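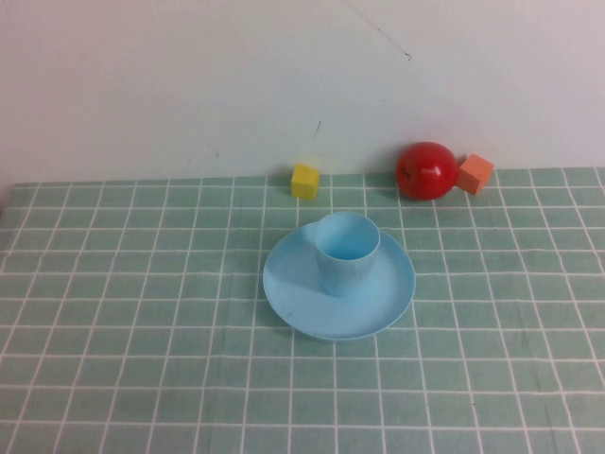
Could a school with two technicians and no engineer keep such an arm working for a whole year, a reader asked under my last report, and would I please put the question to the makers when I go. I have carried this question with me to Erkley, where Lutix held its open day in December 2023, and I will try to answer it as well as I can.

Lutix sells one product at the moment, a table kit with the name Driremby. It is made for teaching rooms and for small research groups which want to train an arm on simple handling tasks but have no money for an industrial cell. The building is at the end of a business park, behind a tyre dealer, and I walked past the door twice. Inside they gave us a badge, coffee and a sheet with the prices. I was in the second group, which was the smaller one, and this was lucky for me, because I am slow to form my questions in English and nobody was pushing.

We started in the assembly room. The arms come to Erkley in parts from a supplier called Fashola, and Lutix fits the cabling, the wrist and its own control box. The box is grey, quite heavy, and has a fan that I found too loud for a classroom. I said this. The answer was that a slower fan is planned for January and that buyers of the present version can send the lid back for exchange. They will pay the postage in one direction only.

After this came the room I had travelled for, with the practice tables. Lutix uses very plain things for the tasks: a light blue cup on a plate of the same colour, a yellow cube, an orange cube, a red ball in the shape of an apple. They stand on a pale green cloth with a white grid. I had expected something more technical, but I think the choice is reasonable. If a cube goes missing in a school, it can be replaced from any toy shop. A cup on a plate is also not such an easy object for a beginner's program. When both have nearly the same blue, the software must find the rim of the cup against the plate, and our guide admitted that the first version did this badly.

The grid is useful for the people more than for the machine. A teacher can say "put the cup two squares to the left" and every pupil starts from the same place. The software does not need the lines, we were told, and will work on a bare table if the light is even. I would still keep the cloth. My own would be ironed, as a fold under a plate is enough to make it stand a little crooked, and in our lab at home we lost a whole afternoon to a fault of this kind.

Each visitor could teach one task. You hold the arm by a ring at the wrist, lead it slowly through the movement, press the pedal, and do it again from another starting position. I chose to put the yellow cube into the cup. After six demonstrations the arm did it correctly three times, and on the fourth try it pushed the cup instead and stopped. The stop was gentle and the message on the screen was clear: "Contact before expected height". I liked that it was written in normal words. On the arm which we have at home, the same event gives a number and you must look for it in a manual.

The apple was more difficult. A smooth round thing rolls away when one finger touches it before the other, and a woman in my group tried it until she had to give her place to the next person. The guide advised to begin with the cubes and to leave the ball for the second week. This advice is not printed in the teacher's booklet, and it should be.

Now the money. The basic kit costs 1433 pounds, and with the second camera and the longer rail it is 1783 pounds. There is a price of 1610 pounds for schools, which includes the camera but not the rail. I asked if the rail can be bought afterwards. It can, but the control box must then be opened by Lutix, so it is better to decide at the beginning. The guarantee runs for 24 months and covers the motors. It does not cover the finger pads, which are sold in packs and wear out faster with rough objects.

So, to the reader's question. I put it twice, to the guide and later to the person at the service desk, and the answers were not quite the same. The guide said that a technician needs one day of training and after this only the monthly check, with one key and a soft brush. The service desk was more careful. They said that most calls come in the first term, nearly always for calibration after somebody has moved the table, and that a school should choose one person for this work and give this person the time. I believe the second answer more. For two technicians it seems possible to me, if the table can stay in its place. If it must be folded away every evening – as it is in many schools I know – I would wait for the new mounting plate, for which they had no date yet.

A few practical notes for those who want to visit. The bus from Erkley station stops ten minutes on foot from the building. Lunch is not offered, and the nearest place for a sandwich closes early. Questions can be sent before the visit, and I recommend it, as mine about the rail had already been looked up when I arrived. The teacher's booklet is free to take, and the software can be tried at home without an arm, but the trial wants a rather new computer and mine was too old for it.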